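Used Dell tower board, 40 bucks, no CPU. Am I being had?

foltden_mike
Seller swears it's "fully tested." Tested with what? The socket is open and there's nothing in it. 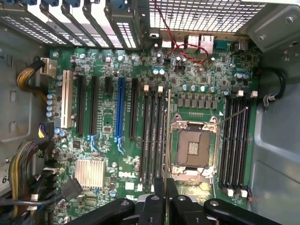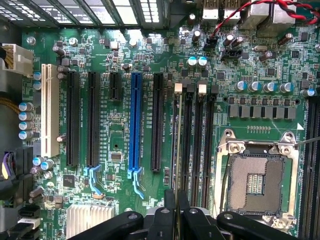
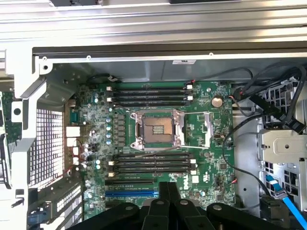
What should I check first on a used board like this?
The socket pins, under bright light and from a few angles. One bent pin can cost you a memory channel.

tiva372
Disagree. Pins you can fix. I'd worry about the odd Dell power plugs.

foltden_mike
He also wants 200 for a matching chip. Sure he does.

Kárason
Offer 40 for the lot and walk if he laughs.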